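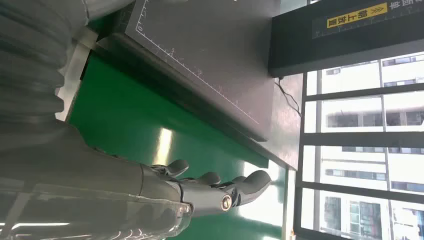
Sigrún Oddsson told me on the way out that a demo only counts if the visitor gets to bring the part. I'm starting with that because it's what I should have asked before I drove to Ots for the Flidau open day.

Posted by feelergauge_ed, 16 August 2021

Some of you asked for a report after I said in July that I'd signed up. We do small assembly, low volume, lots of changeovers, and my boss read something about the Foveck hand and wanted to know if we should be looking at it. So I went to look.

You get coffee, a slide deck, then a walk through the lab in groups. The hand is on an arm over an ordinary bench with a green mat, good daylight, windows on one side. Chrome-looking fingers with smooth rounded pads, clear plastic shell over the forearm. It's a nice looking piece of work and I won't pretend it isn't. They ran it on a pick and place routine with small turned parts, putting them down on a dark gray board with a ruler scale along the edge. The pitch was that it could handle parts it hadn't been set up for.

My complaint is that every part I saw it handle came out of a tray the presenter had under the bench. I had two of our brackets in my jacket. I asked if we could try one and was told there wasn't time in the schedule. There was time for another slide deck after lunch.

Their number, on the slide, was 50 picks with no drops. I asked whether that was 50 in a row or 50 out of some larger number and the presenter said he would have to check. I left my card. No email so far.

Would I recommend the trip? If it's on your way, sure. I wouldn't burn a day on it again.

Reply by tapdrill

Thanks for writing it up. The jacket pocket test is the only test. I carry a bent spring clip to these things and I have never once been allowed to use it.

What was the cycle time like? They always leave that out.

Reply by feelergauge_ed

Slow. I put a stopwatch on my phone and got 6 seconds from touching the part to letting go, and that was with the next part already sitting close by. Our person at that station would have hers in the fixture and be reaching for the next one. I asked about speed and got "that's a software setting," so I asked them to change the setting. They didn't want to do that with visitors standing there. Fair enough on the safety side, I guess, but then don't tell me it's a setting.

Reply by Chrysoula Vasilakis

I was there too, in the later group, and I think you're being hard on them. It's a lab. They said at the start that it was a research bench and they weren't taking orders. I didn't go in expecting a production cell and I came away pretty impressed. Have you ever tried to get a hand with fingers to pick up a short round part off a flat mat without it rolling away? We spent most of a year on that with a plain two-jaw gripper and a lot of swearing.

Also, our presenter was Nadège Marchal and she answered everything people threw at her. Maybe you got a bad draw.

Reply by feelergauge_ed

We had a man whose name I didn't catch, so maybe. But if it's a research bench, why does the invitation say "ready for your line"? I still have it. That's the wording on the front.

Reply by Chrysoula Vasilakis

Marketing wrote the invitation. I'm not going to defend it.

Reply by oldshimstock

What I want to know is why it needs fingers at all. Round parts on a flat surface, you use a vacuum cup or a shaped jaw and you go home. I've yet to see a multi-finger hand do a job in a shop that a $90 set of jaws couldn't do faster. They look great at open days, which may be the whole reason there are so many of them at open days.

Same question about the sleeve on the arm. If that's there for coolant and chips, show it to me in coolant and chips. On a clean mat by a window it's a raincoat on a sunny day.

Reply by tapdrill

Jaws are great until you have a different set for every part number and a drawer full of them and the one you need is on the other machine. I'm no fan of the finger hands either, but changeover is a real cost. If it could swap between our small stuff with no jaw change I'd put up with it being slow. Overnight I don't care if it takes six seconds or sixteen.

Big if, though.

Reply by oldshimstock

You'll care when it drops one at 1 a.m. and then spends the rest of the shift picking up air.

Reply by Araceli Iglesias

Does anyone know how it finds the part? Ed, was there a camera over the bench, or was the presenter lining things up by hand on the board? I ask because I went to the Eveo demo last year and the "unseen" parts were being set down on marks every single time. Move it an inch and the whole routine fell apart. If there's a board with a scale and grid lines on the bench, that's the first thing I'd want to know about.

Reply by feelergauge_ed

Good question and I don't have a good answer. The board was where parts went to, at least in the routine I watched. On the pick side he was setting them down on the green mat himself, and he was neat about it. I didn't see him measure anything. I also didn't see him toss one down carelessly, and I was waiting for it.

I asked what the ruler was for and he said it let them check placement. I said great, what placement error do you get. He said it depended on the part. I have written down "depends on the part" four times in my notes, for four different questions.

Reply by Chrysoula Vasilakis

In our group somebody asked her to turn a part sideways and she did, and it picked it up. Second try, but it picked it up. She said the first miss was typical and that the rate on parts placed by visitors was 76 percent. I thought that was a pretty straight answer for an open day.

Reply by feelergauge_ed

Wait, so the slide says 50 with no drops and she says 76 percent? To the next group, on the same day?

Reply by Chrysoula Vasilakis

Different things being measured. Picks that were grasped and then not dropped, versus picks that worked out of everything attempted. She explained it. I agree the slide should say so.

Reply by oldshimstock

A part you never got hold of can't be dropped. I'll use that at my next review.

Reply by Martim Veloso

76 on parts a stranger puts down is better than I'd have guessed, and I'm usually the grouch in these threads. It's nowhere near something I'd leave alone with a machine tool. One in four going wrong means a person standing there, and then you've bought a very expensive way to watch somebody wait.

Did anybody ask about the finger pads? What they cost, how long they last on parts with a burr? We looked at a different hand and the arm was the cheap end of the deal. The consumables were what killed it.

Reply by feelergauge_ed

I asked about price and got "depends on the configuration," which at least isn't "depends on the part." Didn't ask about pads. Should have.

Reply by Chrysoula Vasilakis

She didn't give a figure for pads either. I'll write and ask, I have her address. I'll ask about the camera for Araceli while I'm at it.

Reply by tapdrill

Ask if Ed can mail them his brackets.

Reply by feelergauge_ed

I'd do that. I'll pay the postage. All I want is a video with no cuts in it, our bracket, set down any old way, twenty tries, misses left in. If they send me that I'll come back here and say something nice, even if the number is bad. What I told my boss for now is no, look again next summer, and he was fine with it because he'd already moved on to wanting a new saw.

Reply by Araceli Iglesias

What saw?

Reply by feelergauge_ed

New thread for that. I have opinions.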